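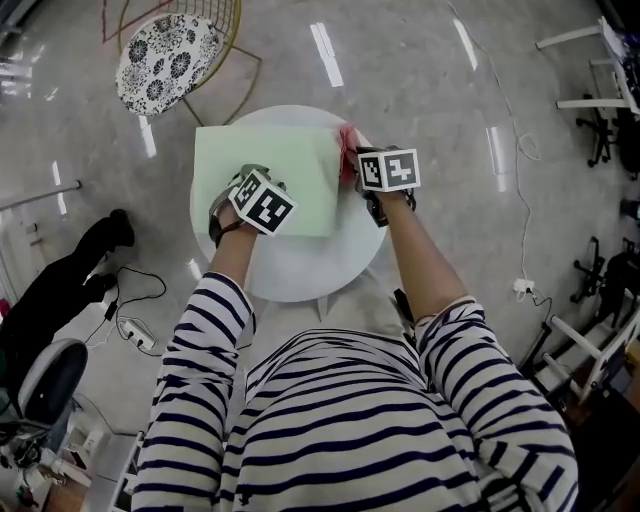
Cloths, folders and small tables

Members using the work room at Skerndale House will find a new box of cleaning cloths on the way in. We ordered 300 in September and they have lasted well, so the same kind has been bought again from Moselel. They can be washed at 40 degrees and should go in the bag by the sink after use, not back in the box.

A few points on wiping down the white tables. Take everything off first, including paper and plastic folders, which tend to get pushed to one side and then stick to the top. Lift the sheet, wipe under it, and let the surface dry before putting anything back. Use plain water on the tops – the spray cleaner is for the floor only and leaves a film. 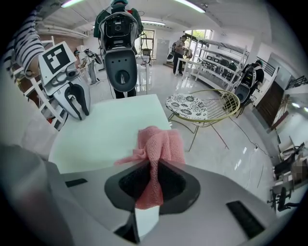
Polishchuk

The open-weave cloths are best for crumbs and dust. They snag on rough edges, so fold them into a pad and keep the loose corners tucked in. For ink or glue, use one of the thicker cloths from the Vinon packs and change it when it gets dirty.

Folders left on the tables overnight will be put in the tray in Room 116. Please write your name on the front. Unclaimed ones are kept for a month and then reused.

The next order goes in at the end of the month. If your group needs its own supply, leave a note at the desk with the number of cloths wanted.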